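홈 제품 안내 설치 보정 문제 해결 자료실

Flatine 양팔 작업대 조립 설명서
4장. 좌우 팔 중심 맞춤
개정: 2022년 6월 / 작성: Imke Wiegand

3장의 배선 점검을 마친 뒤 진행한다. 양쪽 베이스는 앞쪽 알루미늄 레일에 고정되어 있어야 한다.

1. 제어 프로그램에서 양팔을 저속 모드로 전환한다.
2. 왼팔을 먼저 중앙으로 보내고, 정지한 다음 오른팔을 보낸다.
3. 두 그리퍼의 끝이 상판 중앙에서 마주 보도록 손목 각도를 조정한다.

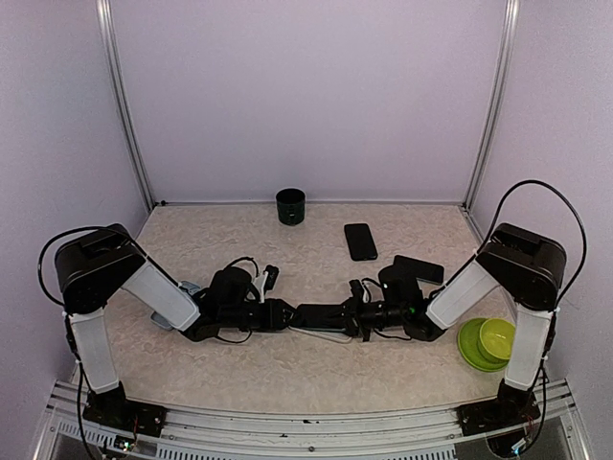

4. 좌우 그리퍼의 높이 차를 잰다. 3 mm를 넘으면 어깨 관절의 영점부터 다시 잡는다.
5. 현재 관절값을 Vogler 설정 파일에 저장한다. 왼팔 어깨의 기준값은 176이다.

주의: 구동 중에는 두 그리퍼 사이에 손을 넣지 않는다. 어깨 바깥쪽 케이블은 팔이 끝까지 움직여도 당겨지지 않을 만큼 여유를 둔다.
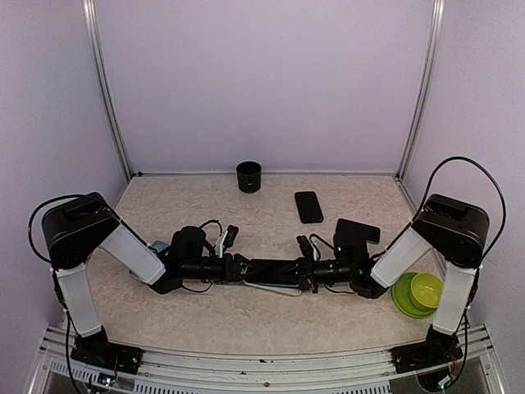
6. 저장한 자세를 23회 반복 호출하고 매회 오차를 기록한다. 오차가 점점 커지면 베이스 볼트의 풀림을 확인한다.

참고: Skistencombe 공동 작업실의 작업대는 전원 장치가 구형이다. 양팔을 동시에 기동하면 전압이 떨어질 수 있으므로 한쪽씩 켠다.
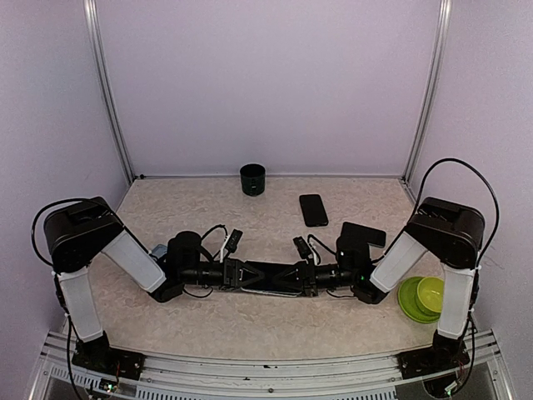
그림 4-3. 상판 중앙에서 마주한 좌우 그리퍼

7. 반복 시험이 끝나면 양팔을 대기 자세로 되돌리고 전원을 차단한다. 기록 파일은 Ploltow 폴더에 보관한다.

그리퍼 손가락 교체는 5장을 따른다.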